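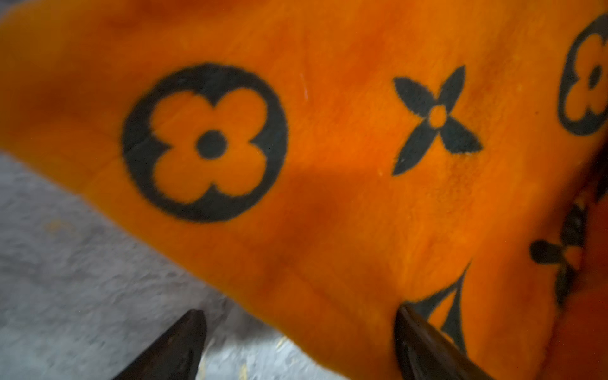

Trovach canvassing app, review after one local campaign

Used this through the Polham council by-election. Small party branch, no money, phones of every age. Quick notes before I forget it all.

Setup was fine. Imported 4,000 addresses from a spreadsheet in one go, street order mostly right. Flats were a mess. Anything with a letter after the number went to the bottom of the list, so 14a came after 212. Fixed by hand. Took an evening.

On the doorstep it's good. Big buttons, voting intention in 2 taps, notes box underneath. Works with no signal and catches up later, which we needed on the Sirnden estate. Battery drain is bad though. Take a charger.

Biggest gripe is the tags. You get 30 issue tags and can't rename them. "Transport" covers buses, potholes and parking, and in Polham those are three seperate arguments. We ended up typing everything in notes, then somebody had to read the notes.

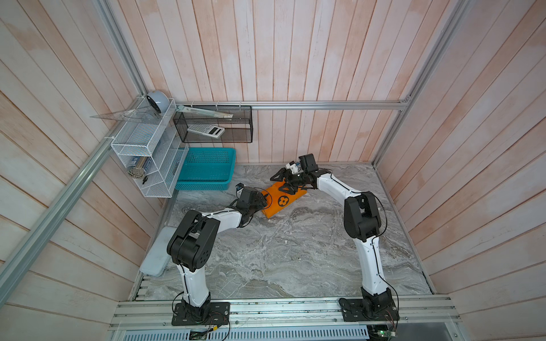 Can two people work the same street at once?
They can, so long as both are online. Offline you get double entries and the later one wins, so split it odds and evens.

Compared with Ketilsson, which we had last time: Trovach is faster at the door, worse at reports. Ketilsson gave us a proper turnout sheet for polling day. Trovach gives you a pie chart and an export that opens with the dates backwards. We printed paper lists by 7am in the end, same as always.

Support answered twice, both times within the hour. Polite. Didn't fix the dates.

Deleting data after the election is easy to find, one screen, asks you to confirm. Good, more of them should do that.

Would use again for a by-election. Not for a full set of wards, not untill the flats thing is sorted. 3 stars, maybe a bit more if you have no tower blocks.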